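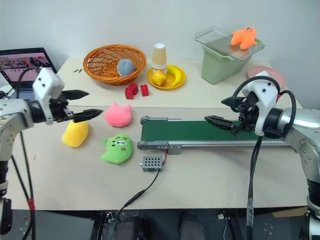

Hammont says swap shelf kept 2,933 items out of the trash. Did it?

Home | Local | Schools | Opinion | Classifieds | Sign in

By Rogelio Dela Peña
Tuesday

The town of Hammont put out a cheerful number this week. According to its recycling office, the swap room at the Brudisau Street transfer station "saved" 2,933 household items from the landfill between last May and this spring. The goal was 3,000, so the office is calling it a near miss and asking for money to run the room for another year.

It is a nice idea. You drop off the toaster or the stuffed bear you no longer want, and somebody else takes it home. I have done it myself. But the number deserves a closer look before the town council votes.

The tally comes from a clipboard by the door, where people write down what they bring in. There is no matching sheet for what goes out. When I asked how the office knows the items found new homes, a spokeswoman said the shelves "turn over very quickly." They do. Anything left longer than 13 days is cleared off by the contractor, Nirkel, and the company's agreement with the town doesn't say where it has to go. Nirkel did not return two calls.

The spokeswoman later said in an email that "a good share" of the cleared items are donated. She could not give a figure or name a charity that takes them -- she said she would check.

Then there is the cost. The room is open 20 hours a week and has one paid attendant. The town would not say what each item works out to, and the request before the council folds the room in with paint disposal and yard waste, so residents can't work it out either.

Hammont hired a consultant, Hrytsenko, to review the program last fall. The report is four pages long. Two of them are about signs. It recommends a second clipboard for items leaving the building, which would have cost next to nothing, and that still hasn't been set up.

Supporters say the room cuts down on waste and saves families money. Maybe so. I talked to a woman on her way out with a box of kids' puzzles who was thrilled with them. She hadn't signed anything, so she doesn't count either way.

The council takes up the request at 7 p.m. at its next meeting.

COMMENTS

dmk_eastside: Took three lamps there last year. Saw two of them in the dumpster out back the next week. Just saying.

Pat R.: Who cares about the clipboard, my kids got bikes out of that room. Keep it open.

oldmillroad: Four pages?? What did we pay for that report?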